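# Zurno three-finger gripper, firmware 5: review after a grip-loss fault

Fri 15 May

Short version: good mechanical hardware, poor fault behavior. The Zurno closes evenly, holds light packaging without marking it, and bolts up with little trouble. It also reports a successful grasp when it has none, and on a cell that lifts lids off gift boxes this matters a great deal.

## Setup

The gripper was purchased through Seidel and installed on our six-axis arm at the Cerkengate bench, below a force-torque sensor. Sequencing is handled by Javer, which reads the gripper's status word and decides whether to move on to the next step. The task is lid removal on ribboned boxes with separate lids. The lid is a friction fit and the bow gets in the way of a centered grasp, so finger placement has to be repeatable.
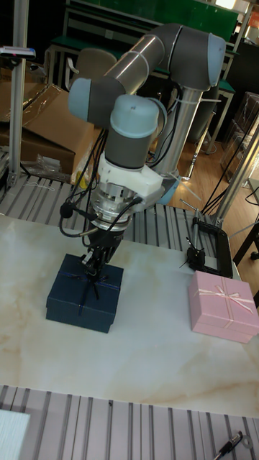
Mounting took 20 minutes, including the cable. The connector sits on the side of the body and needs a wider bend than the manual shows. Leave slack at the wrist. With the cable tied down tightly, the sensor picked up an offset every time the last joint turned, and re-zeroing only hid it until the next rotation.

## The fault

Over 917 logged cycles, the gripper returned "object held" on 43 cycles where the lid was still on the box. In each of these the arm lifted, traveled to the drop position and opened over nothing. Javer recorded a completed task.

The cause is in how the status bit is set. The controller declares a grasp when motor current passes a threshold and finger motion stops. Fingers that stall against the top of a lid meet both conditions. So do fingers that jam on the knot of a ribbon. Lowering the closing force reduced the false reports but also dropped real lids, and I went back to the default. 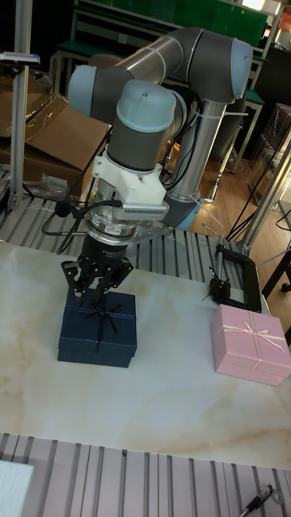

*Open fingers above the bow on the navy box. The pink box is to the right.*

A second problem is more serious. When the fingers stall for longer than the timeout, the controller cuts motor power and clears its own fault flag. The arm gets no stop signal. On one run the arm kept pressing down after the timeout and crushed a lid - the force limit on the sensor side was what finally stopped it. Without a sensor in the stack, the arm's own collision detection would be the only protection left, and ours is set too coarse to notice cardboard.

## Workarounds

- Ignore the "object held" bit. Compare vertical force before and after a short test lift, and abort if the change is smaller than the weight of the lid.
- Set a downward force limit in the robot program, separate from anything in the gripper.
- Latch the stall fault in Javer on its first appearance. Polling is too slow to catch it reliably, so use the event output.
- Require a manual reset after any stall.

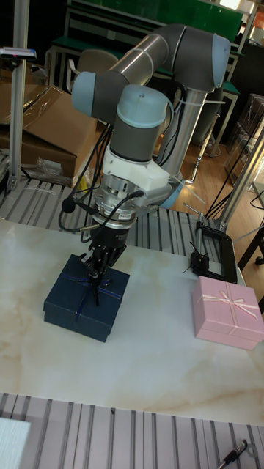 With all of these in place the false completions stopped reaching the log. Cycle time is longer because of the test lift. Missed grasps still occur, but they now end in a stop and a message.

Seidel answered the fault report and confirmed the flag behavior. A firmware change is planned for September. I asked whether the stall fault would latch by default and was told it would be a setting, default undecided.

## Verdict

Finger mechanism: good. Repeatability: good. Documentation: the status word table is wrong in two places and omits the timeout entirely. Fault handling: not acceptable as shipped.

I would buy it again for a cell that already has force sensing and someone willing to write the checks. I would not put it on an arm that relies on the gripper to report its own failures.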